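Filed under: Fire Safety / Tenants' Voice

Print this page | E-mail this to a friend

My August walk-round at Grovstead House, with comments

I did the whole building on Sunday with a clipboard and a flashlight, and I'm posting my notes so everybody on the stairs can see them. The management company (Trosteo) gets a copy too!

Stairwell doors: OK on most floors. The one on 2 doesn't latch unless you lean on it. I wrote this up last time as well, so come on, folks.

Emergency lights: FAIL. Top landing is dead, and the one by the mailboxes flickers.

Extinguishers: OK. Tags in date, pins in, gauges in the green. Marty in 19 let me check the one in the laundry room behind his bike.

Alarm panel: OK, no fault light. I still want the test log kept next to it where I can read it.

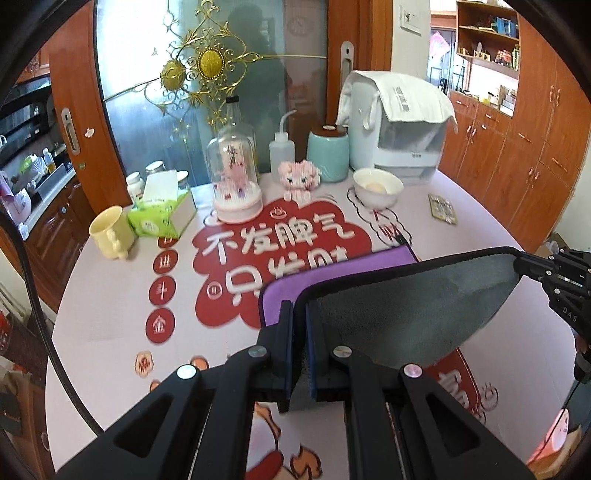 Hallways and exits: NEEDS WORK. Strollers, boots, a bookcase (a bookcase!) outside 69. Doormats are my big gripe this time, though. If yours has started to fold over on itself like the purple and dark gray mat on the table in the photo, please take it inside, as a doubled-up mat is just what your foot will find in a smoky hallway. Flat mats can stay for now, but I'd be happier with none.

Riser cupboards: NOT CHECKED. Locked, and the key Trosteo gave me doesn't fit. Kauko Kallio is asking them for the right one.

Back gate: OK from inside, opens with one push. Somebody had parked across it on the street side, and I left a note on the windshield.

Replacement door closers: Pruken quoted $1,339 for the lot, which sounds pretty fair to me next to what we pay in service charges every year. I'd like an answer on that before the heating goes on.

I'll go round again once the landing light is fixed.

We use cookies to improve your visit. Accept | Settings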